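02/04/2024

# House Rules for Teaching Robots to Clean

The training rooms at Grollness, on the edge of Stidville, look like places where people live. There are kitchens, a laundry, two bathrooms and a hallway with coat hooks. People come in, pick up a pair of hand-held grippers and do chores. The grippers record how the hands move, and the recordings are used to teach robot arms the same chores.

Much of the trade has grown up without a common rulebook. Industrial robots have had safety standards for decades, with fences, marked zones and stop buttons. A person washing dishes with a gripper in each hand fits none of that. There is no moving arm to be fenced off. The hazards are the ones found in any home, such as water, cords and hard floors, with the difference that the person's fingers are busy and their attention is on the task.

Grollness wrote its own rules last year, together with Proretti, the company that builds its harnesses, and Havlíček, a testing firm that checks household appliances. The result is a short booklet. It has been revised several times and now hangs in print outside every room. Other sites have asked for copies, and Grollness gives them out free.

## Before anyone picks up a gripper

The first pages deal with fit. Harness straps go on over clothing and are tightened while the wearer stands with both arms stretched forward, because that is the position they will hold for most of the session. A strap set with the arms down tends to ride up toward the neck. Buckles must be reachable by the wearer without help.

Shoes stay on. Grollness tried indoor slippers for a while and dropped them after several people slid on tile. Sleeves may be long, but cuffs have to end short of the gripper's moving parts.

Then there are the markers. Each gripper carries a cube with black and white patterns, and the software works out the gripper's position from those patterns. The booklet asks for the cube faces to be wiped with a dry cloth before every session and checked for scratches or peeling corners. A damaged face means the gripper goes back to the shelf. Taping over it is not allowed, and neither is swapping a cube from one gripper to another, as the two would then have to be calibrated again.

## At the sink

Wet work gets the longest chapter. It covers dishes, basins, taps and wiping down counters, and it went through more drafts than any other part.

The grip comes first. One hand steadies the item and the other does the cleaning, and the two jobs stay with the same hands until the item is finished. Switching halfway is natural for people but makes a recording hard to use. The item is held over the basin at all times, low enough that a drop would do no damage. Plastic or metal is preferred to glass.

Sponges should be a color that stands out from the dish. They are squeezed out before use and replaced when the edges start to tear. Pressure should be what the person would use at home. New people often press too hard, since they can't feel the dish through the gripper, and supervisors are told to correct this in the first session.
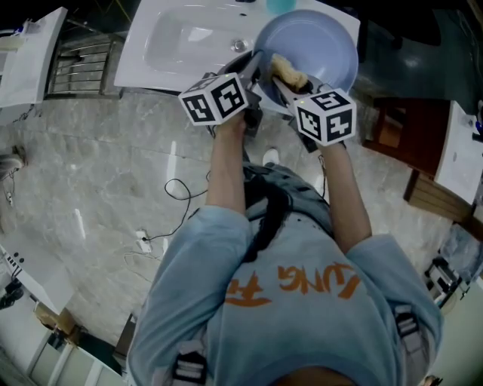
## Cords, floors and other people

Havlíček pushed for strict wording on electricity. Its inspectors walked through the rooms and looked mainly at the floor. The rules that came out of the visit are these:

- Power strips are kept out of splash range and are never placed on the route between two work areas.
- Cables are run along the wall where possible. A cable that has to cross open floor is covered.
- No charging of grippers takes place on a counter next to a basin.
- A spill on the floor stops the session until it has been mopped up.
- Stools and boxes are moved out of the work area before recording starts.

The booklet says plainly that the cord rules are the ones most often broken. Rooms get rearranged between tasks, and a strip that was in a good place for folding towels may be in a bad place for scrubbing a bowl. Grollness now has the floor checked after every change of task, where it used to be checked once in the morning.

More than one person may be in a room, but only one may work at each basin. Anyone else who comes in is told that recording is going on. People who have not signed a consent form stay outside, and if one walks in by mistake, the recording is set aside for review.

## What gets thrown out

Good practice also covers what happens to the recordings. In the first quarter under the new rules, Grollness reviewed 2000 sessions and kept 1355 of them. The most common reason for rejection was that a marker cube had been hidden for too long, usually behind the person's own forearm or a large dish. Dropped items were further down the list. Those recordings are kept in a separate folder, as some customers want examples of mistakes.

A session can last no more than 70 minutes, including setup, and a person may do two in a day. Proretti had suggested a longer limit based on the weight of the harness alone. The people doing the work said their wrists gave out well before their shoulders did, and the shorter figure was adopted.

The next revision is due to cover stoves and hot water, which are both off limits for now. Until it is ready, dishes at Grollness are washed cold.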